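Search this diary
Type and press enter

June, a bit after six in the morning

I've been awake since four with the accordion in my head. Not my playing, I wish it were my playing, but the tune Octavian put on the stand last night and made me look at for a full minute before I was allowed to touch a key. It's one of the old Ciobanu tunes, from the book with the green tape down the spine, and it goes along so sweetly for the first page that you think, well, I'm nearly a musician. Then you turn over and it falls down the stairs.

So, lesson report. I was late because of the bridge at Ilport (up again, for one sailboat, a man in a hat who waved at all of us) and I carried the Trellell up three flights with the bad strap. I've got to fix that strap. I bought the accordion used and the strap came with it and I think the strap was used before the accordion was. It has worn a groove in my shoulder and my green sweater is going fuzzy in the same place.

Octavian was in a good mood. He had the window open and was eating sunflower seeds out of a saucer, and he let me play my whole warm-up without saying one word, and then he said, "Fine. Now do it as if you aren't afraid of your left hand." I am afraid of my left hand! There are all those little buttons down there and I can't see a single one. I know C because it has the dimple in it, and from C I feel my way out like a person looking for the bathroom in a strange house. He says everyone gets there the same way and it takes as long as it takes. He also says I pull the bellows as if I'm opening a stuck drawer. I wrote that down in the margin with an arrow.

We spent most of the hour on two measures. Two! At the end I could play them at a crawl, and then a bit less of a crawl, and he tapped the wood block with a pencil and I got through it clean and laughed out loud and wrecked the next part completely. He didn't mind. He closed the book and played me the whole thing himself with his eyes shut, and I sat there on the piano bench with my hands in my lap and felt about nine years old. I can't really write down what it sounded like. There's a place near the end where the tune stops for a breath and the bass carries on walking by itself, and I got goosebumps right up my neck.

Then he spoiled it by bringing up the summer evening. He wants me in it. Only the one tune, he says, in the middle, after the kids and before the good people (he didn't say "good people," he said "the advanced players," but I know what he meant). I said the hall seats 200 and he said yes, and most of them will be looking at their own grandchildren. I said I'd think about it, which he took as a yes and wrote in his notebook with that stubby pencil.

I called Corinne Haverford from the car to complain, and she was no help at all. She's coming. She's bringing her mother. She's already decided what she'll wear! I said I hadn't agreed to anything and she said, "You bought music stand clips, you agreed." They were on sale, Corinne.

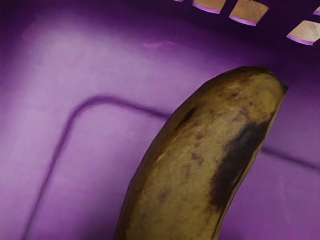 Practice is going to have to move to the mornings, then. Evenings are hopeless, I'm tired and I rush, and the downstairs neighbor has started going to bed at nine. If I get up when I wake up anyway, I can have forty minutes before work with the bedroom door shut and a blanket over the gap at the bottom. I'll need to eat something first, though. I tried it on an empty stomach this week and got so light-headed on the long bellows pulls that I had to sit on the edge of the tub. There's always a banana, I suppose, freckled and going brown the way they do in a purple basket the minute I turn my back, and I like them better soft anyway. One of those and half a cup of coffee. Full cup after, or my hands get jumpy and the sixteenth notes come out like dropped gravel.

I did try it this morning. Played the first page very quietly at a quarter past five, with the mute in my mind, as Octavian says (there's no mute on an accordion, he just means play like a decent person). It went all right. The second page went the way it goes. I marked every place I stumbled and then had to stop marking because I couldn't read the notes anymore. The metronome is the old Grerkar and it limps, I'm sure of it, tick-tock, tick — tock, unless I fold a piece of card under the left side. With the card in, it's steady up to about where I'd need it to be, and after that it gets ideas.

The music says 208 at the top, by the way. I set the Grerkar there just to hear it and it sounded like a woodpecker having a breakdown. Octavian says to ignore the number, whoever printed it was showing off, and dancers would be dead by the second repeat. I'm still going to write my own number under it in pencil and rub it out each time I move up. Right now it's so low I'd rather not put it even in here.

Things to do: strap. Ask him about fingering for the turn, because I keep running out of hand. Copy the second page bigger so I can see the flats. Call Corinne back and find out if her mother is the one who used to play the organ, because if she is, I want her seated well toward the back.

Quarter to seven now and the garbage truck is outside, so I might get in one more go at those two measures while it's making all that noise.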